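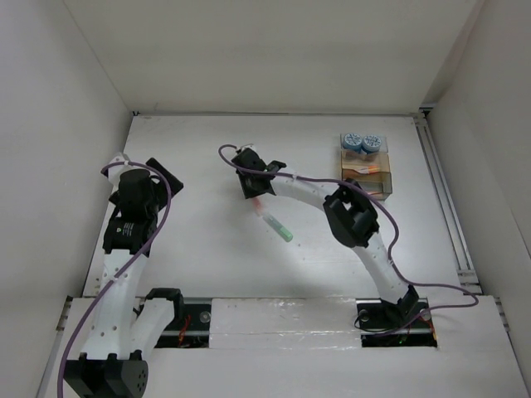
27/03/2022
Tobiloba Bashir and Didier Roussel

4. Surface color and the comfort of close work

We come now to the part of the study that gave us the most pleasure to write, and that drew the most mail from the people who took part. Readers who have followed us through the sections on chair height and lamp placement will remember that the Ullodano survey was meant, at first, to be a survey about light and little else. The question about the color of the table was added late, near the bottom of the last page, and we had no great hopes for it. All the same, of the 532 people who sent the booklet back, a good many had filled the margins beside that one question with small, careful handwriting, and some had gone on over the page.

What they wrote about was mostly white. People who sort seed, mend lace, repair watches, or mount stamps spend long hours looking down at whatever lies under their hands, and they have strong feelings about it. A white table, they told us, lets you find a dropped screw or a stray seed quickly. It also tires the eyes in a way that a green or brown one does not, and a number of our seed sorters had gone so far as to cover theirs with a cloth, which they took off again for dark seed and put back for pale. One woman at the Flakevico packing rooms had kept the same square of green felt for her whole working life, and was kind enough to mail us a corner of it.

4.1 Brightness and the time of day

It would be easy to blame the table for what is really the fault of the lamp, and we tried to keep the two apart as well as we could. The people in the Flakevico rooms worked under one of three light levels, 300, 600, or 1000 lux, measured at the height of the hands with the lamp in its usual place. Each person spent a week with a white top and a week with a mid-gray one, in an order drawn from a hat. They filled in the Ozoliņš comfort sheet at the end of every shift. We know the sheet is old-fashioned and that its wording is a little quaint, but our helpers liked it, and they went on filling it in faithfully long after we expected them to lose patience.

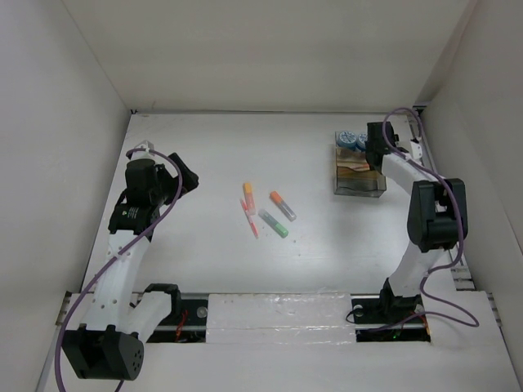
At the lowest level the white top was preferred, and warmly so. Comments from those weeks speak of the table "helping the lamp along," and several people said they felt less need to lean in close. At the middle level opinion was split, and the split followed the material being sorted more than it followed age or eyesight. At the highest level the gray top was the clear favorite, above all in the last part of the shift, when the words "glare" and "headache" began to turn up on the sheets for the white top. We should say plainly that this last group was the smallest of the three, and that it included two people who had disliked bright rooms from the start and had told us so.

The time of day mattered more than we had allowed for. The windows of the packing rooms face west, and in September the late sun comes in low and lies across the tables until closing. Those who sat nearest the windows gave the white top poor marks in the late afternoon at every lamp level. When the blinds were drawn their marks went back up. We had planned to treat daylight as a small nuisance to be averaged away, and we were wrong to do so. Anyone repeating the work would do well to begin with the blinds.

4.2 Shine, grain, and the look of a plain surface

Color is only part of the matter. Two tabletops may be equally white and yet feel quite different to sit at, as anyone knows who has moved from a polished counter to a matte drawing board. A shiny top throws back a picture of the lamp, and the eye keeps going to it. A top with a little texture spreads the light and gives the eye something quiet to rest on. In the free comments, people who worked on textured tops used words like "soft" and "restful" even where the measured brightness was the same as that of their neighbors' smooth ones.

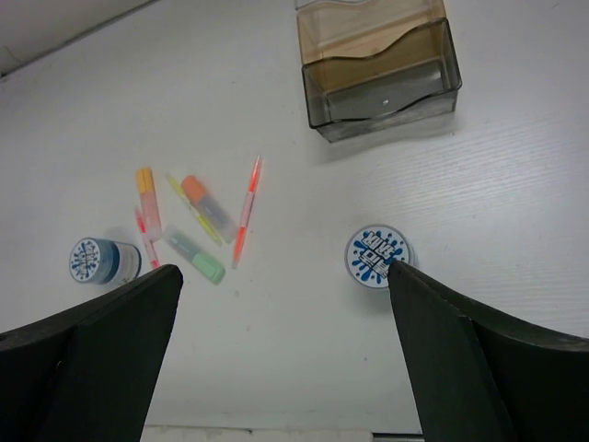

Figure 4. White tabletop with a light texture. Faint parallel grain lines are easiest to make out at the right.

Grain raises a difficulty of its own, which the lace menders were quick to point out. Fine lines in the table can be mistaken for threads in the work, and the trouble is worst when the two run in the same direction. Most of them had learned to turn the piece a little so that it lay at an angle to the grain. The seed sorters did not mind the lines at all. The watch repairers were divided, and a few wrote to say that they used a plain sheet of paper on top of whatever they were given and would go on doing so whatever we found.

We asked the Flakevico staff which top they would like to keep once the trial was over. Most asked for both, and the rooms now have white tops fitted with gray covers that fold back. The Conard lamps were left at the middle setting, with a dimmer within reach of each chair. How often the dimmers are used, and by whom, is taken up in Section 5, together with the replies from people who work at home and light their tables in ways of their own.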